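Sivden Films puts surf documentary "Trovach" on disc

Gorkum Video will ship the film in June, with 500 copies pressed. Sivden calls it "the definitive record" of cold-water surfing, a claim we would treat with care — it covers one winter and 4 breaks.
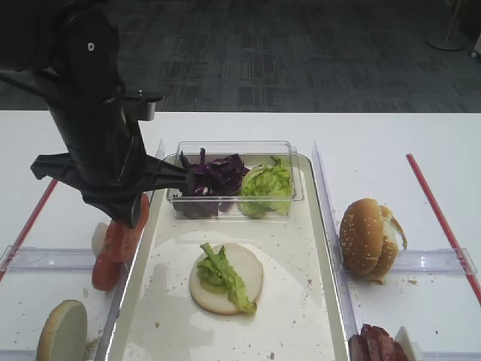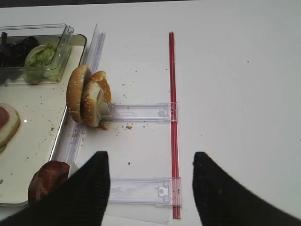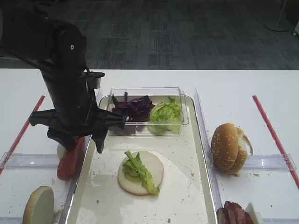
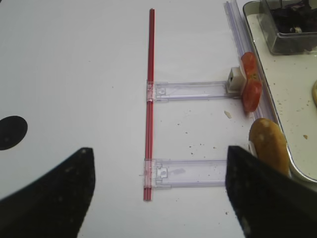
Page last changed: January 4, 2018

The disc runs 66 minutes. Extras are thin: a trailer and a short piece on the Quezada reef. Whether that merits a second disc later, as Gorkum hints, buyers can decide.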